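Visiting and Joining Jillham Fellowship: Your Questions

Do I have to be a member to come on Sunday?
Not at all! Come as you are, sit wherever you like, and stay for coffee afterward if you have the time (we usually run long, and the coffee runs longer).

How do I become a member?
Have a chat with our pastor, Severin Ortner, after any service. He'll invite you to a newcomers' evening, which we hold every March and again in the fall, and after that the congregation welcomes you by name during worship. If you were baptized in another church, we gladly honor that.

Can I take communion?
Yes, and so can your children, if you're happy for them to. The bread is gluten free and the cup is grape juice.

Who makes the decisions?
Members vote at the annual meeting. We need 50 members in the room for a vote to count, so please do come, even if budgets make you sleepy.

Where do my gifts go?
Mostly to keeping the lights on and the ministry going, with a share set aside for our sister congregation in Festov, whose letters we love reading aloud.

I still have a question!
Wonderful, stop by the office, Room 9, any weekday morning.
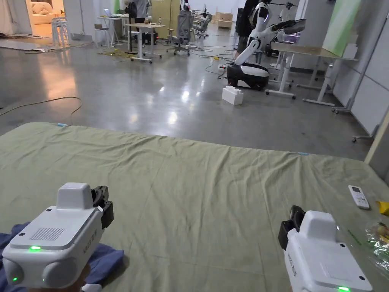 Green sheet spread out, creased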